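The Long Return of the Village Lunch

On the second Thursday of the month, the doors of the Fendum Institute open at noon and the tables fill from the window end. Lunch at Plemuscombe was once an everyday matter. The Institute was built for the men of the Pruitt brickworks, who were entitled to a hot meal for a small deduction from their wages, and the kitchen ledgers for April 1931 record 2,044 dinners served in that month alone. When the works closed, the meals ceased and the hall passed to the parish.

The present scheme was adopted by the parish two years ago, following a survey of older residents. Of the 206 households that replied, almost 20 reported that no one in the home had eaten in company during the previous week. The parish considered this sufficient ground to reopen the kitchen.

Idun Tveit was appointed to manage it. Miss Tveit had previously run the dining room of a residential college at Tidevby, and she brought with her a firm view that a public lunch should be served at the table, on china, with a printed bill of fare. "People will forgive a plain dish," she says. "They do not care to be hurried through it."

The cooking has changed a good deal since the days of the brickworks. Mutton and suet have given way to fish, pulses and vegetables, much of it steamed, and the autumn programme will include dumplings and filled buns alongside the older pies. Diners were consulted on each addition. The rice pudding, by general request, has been left alone. 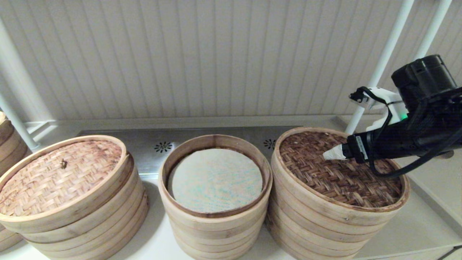

Attending a lunch

Lunch is open to any resident of Plemuscombe aged 60 or over, together with one guest. Places should be reserved at the parish office by the Monday before. Transport can be arranged for those living beyond the river - please mention this when booking. The next public meeting on the future of the kitchen will be held at the Institute on Wednesday, July 24, 2019, and written comments may be left at the office beforehand.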